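Why T-Shirts Twist
The sideways creep of a side seam starts in the yarn, long before the cutting table

By Abelardo Ojeda

A cotton T-shirt that hung straight in the store will often come out of its first few washes with one side seam running toward the navel. The trade calls this spirality, or torque. Owners tend to blame the sewing. In most cases the seam was sewn straight, and the fabric has moved underneath it.

Single jersey, the standard T-shirt fabric, is made of loops. Each row of loops across the fabric is a course, and each column running up it is a wale. In a balanced fabric the two meet at a right angle. When spirality sets in, the wales lean to one side while the courses stay more or less level, and the angle of lean can be read with a protractor. Many buyers accept a lean of up to five degrees. Past that point the customer begins to notice.

The first cause is twist. Cotton fibers are short and hold together as yarn only because they have been twisted around one another. A freshly spun single yarn wants to untwist. Hold a length of it slack between two hands and it will snarl on itself. Knitted into a loop, the same yarn is partly held in place by its neighbors, but it still exerts a small turning force, and each loop tips a little in the direction that relieves it. Thousands of loops tipping together produce a visible lean.

Yarn twisted in the Z direction leans the wales one way, and S-twisted yarn leans them the other. Some mills feed the two alternately so that the forces cancel. The method works, but S-twist cotton is less common and costs more, and a spool loaded at the wrong feeder produces a stripe that may not show until after dyeing. Plying two singles together against their original twist is a more reliable cure. It also makes a heavier, more expensive shirt.

The second cause is the machine. Most jersey is knitted as a tube on a circular frame, with yarn entering from many feeders at once. Each turn of the cylinder lays down as many courses as there are feeders, so the courses climb in a shallow helix, like the thread of a screw. The more feeders, the steeper the climb. The direction of rotation decides whether this adds to the effect of the twist or subtracts from it, and a mill that buys its yarn with one eye on the cylinder can use one fault to offset part of the other.

At Trellmont, a knitting plant that supplies blanks to screen printers, the test room occupies a former loading bay. Samples are marked with a square, washed, tumbled dry, and laid flat for measurement. The plant began keeping these records in November, after a customer returned 1840 shirts from a single dye lot. Of those, 1250 were twisted beyond the agreed limit. The yarn was within specification. The fault was traced to finishing, where the wet tube had been pulled to width under too much tension and dried before it could recover.

Finishing is where most spirality is hidden. A slit fabric can be skewed on the stenter until the wales look perfectly upright, then dried in that position. It will pass inspection on the roll. Water and agitation release it, and the lean returns in the customer's laundry room. Compacting, which pushes the loops closer together lengthwise, gives a steadier result, and so does relaxing the fabric wet and slack before drying. Both take time on machines that are usually the bottleneck of the plant.

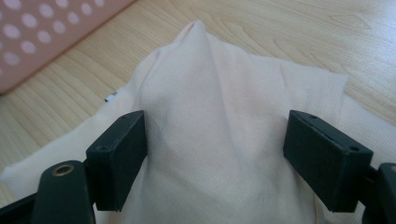
Stitch density matters as much as yarn. A slack fabric gives each loop room to rotate, and a tight one locks it against its neighbors, so two shirts of the same cotton can behave quite differently. The cheapest check is made by eye, with the cloth on a table in decent light. The fine vertical lines in the pale pink knit shown here are the ones to follow, and on a flat area they should run parallel to the side seam. Where the cloth has been pinched up into a peak, the long folds run off on the diagonal and say nothing about torque, so any reading has to wait until it has been smoothed out again without stretching.

For the owner of a shirt that has already twisted, the options are limited. Pulling it square while damp and drying it flat will restore the shape until the next wash. Tumble drying tends to bring the lean on faster, though it does not change where the fabric finally settles. Most of the movement is over after 7 washes, and a shirt that is still straight at that stage is likely to stay so.

Shoppers can improve their odds. Fold the shirt lengthwise with the side seams together and see whether the hem lines up. Look closely at the wales near the hem – if they already run at an angle to the seam, the fabric was cut off grain or is relaxing on the shelf. Tubular shirts with no side seam twist as readily as any other, but there is no seam to give them away, and the only evidence is a printed design that drifts toward one hip.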